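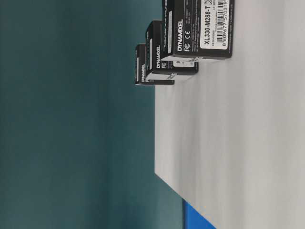
Trelik: small cartons, put in a row
Read me first, or second if you have already unzipped everything into your downloads folder

What's in it

Trelik is a collection of pictures and written notes on one humble chore: taking a few small cartons and lining them up on a flat surface so that a person could later find the one they wanted. There are 3000 pictures and 300 arrangements. An arrangement is a group of cartons plus a spot for them to go, and it counts as one however many times somebody changed their mind.

The cartons are the kind that pile up in any workshop. Parts boxes, mostly, glossy and black and branded DYNAMIXEL, in sets of three. There are also tea boxes, light globe boxes, a run of soap, and some plain brown cardboard ones that used to hold cupboard hinges and now hold the smell of cupboard hinges.

We picked cartons because they ought to be easy. They have flat sides and square corners and they don't roll. It took Noemi Orlandini and me most of April to agree on what "in a row" means.

What counts as a row

Three or more cartons. Two is a pair, and we argued about that as well.

The gaps should look deliberate. They needn't match to the millimetre, but if you could fit a fourth carton in one gap and only a finger in the other, tag it uneven. A carton turned a little out of line still belongs to the row and gets the tag skewed. A carton turned right round so its printing faces the other way gets turned. If the whole row has been put down with the lettering upside down to whoever is standing there, that's consistent, and it gets no tag at all. Guadalupe Lozano objected to this rule in writing. Her objection is in the notes folder and is better written than the rule.

Stacks are not rows. Stacks live in a separate collection called Grisell, which Uriel Cortés looks after and which falls over a lot.

The surface

Most of the parts boxes go on something white and plain. Black cartons on white are kind to the eyes at the end of a long session, and you can see at once when one has wandered. The drawback is that white shows everything: smudges, shadows, the faint mark you were sure you'd wiped off last time. Please don't report marks on the surface as small cartons. This has happened.

Underneath there is often a blue cloth. It creases. We ironed it at the start, full of hope, and then stopped. 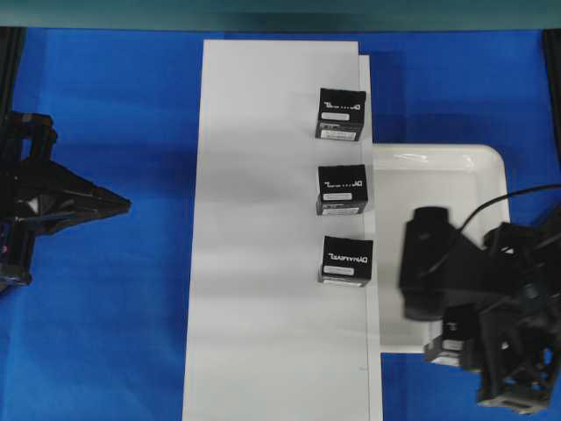 Edges are where most of the labelling trouble comes from. If the surface has a step, a ledge or a strip down one side, a carton can sit across the join, and the notes need to say so. Use the tag straddles. Don't use half off, which sounds like a sale, and don't use nearly fine, which was Teodoro Nava's suggestion and survives in a few of the early files where I haven't had the heart to remove it.

How the files are laid out

pictures – one folder per arrangement, numbered from one
notes – one text file per arrangement, same numbers
tags.txt – the full tag list, with the arguments taken out
surfaces.txt – what each group was put down on
odd_ones – arrangements we couldn't agree about, kept because they're the interesting ones

Each note has four lines: what the cartons are, what they're on, which tags apply, and a free comment. The free comment was meant to be optional. It is also where people have recorded their views on the heating, so don't feed it into anything without looking.

Carton names are taken from the printing on the front. Where the printing can't be read, the note says unread and stops there. A good guess looks exactly like a fact once it's in a text file, so we'd like you to leave unread alone unless you have the carton in your hand.

Paper labels and barcodes are noted as present or absent only. We haven't copied out any of the fine print.

Things that are wrong with it

The soap is over-represented. There was a special on.

The word "left" is a mess in the first 80 arrangements. Some of us meant our own left and some meant the left of the carton, as if it had opinions. From 81 on it's always the left of the picture as stored. For pictures stored sideways it's still the left of the picture as stored, even though that's silly, and please don't write to me about it.

Colours are given in plain words. Teal and dark blue swap places depending on who wrote the note. Grey and white do the same near the edges of things.

The tea boxes got squashed in a move. Arrangements using them after that are tagged dented, and their rows are less crisp through no fault of the person doing the lining up.

What you might use it for

Checking whether a method can tell a tidy row from a slightly untidy one. Practising descriptions of where things are. Jovita Cárdenas used it to settle the order of the shelves in her garage, and says it went fine apart from the shelves.

It's no good for working out what's inside a carton. We only ever cared about the outsides, and several of them are empty.

Changes in this version

Renumbered the folders to match the notes.
Merged crooked into skewed.
Removed a duplicate arrangement that was one arrangement with the lights on.
Put the spelling of "centre" right throughout.
Dropped the Olvera tag list, which was older and shorter and missed by Teodoro.

Corrections go in the notes folder as a new text file with your name at the top. Please don't edit the old note. We like to be able to see who was wrong, and it's usually me.

Last tidied September 30, 2019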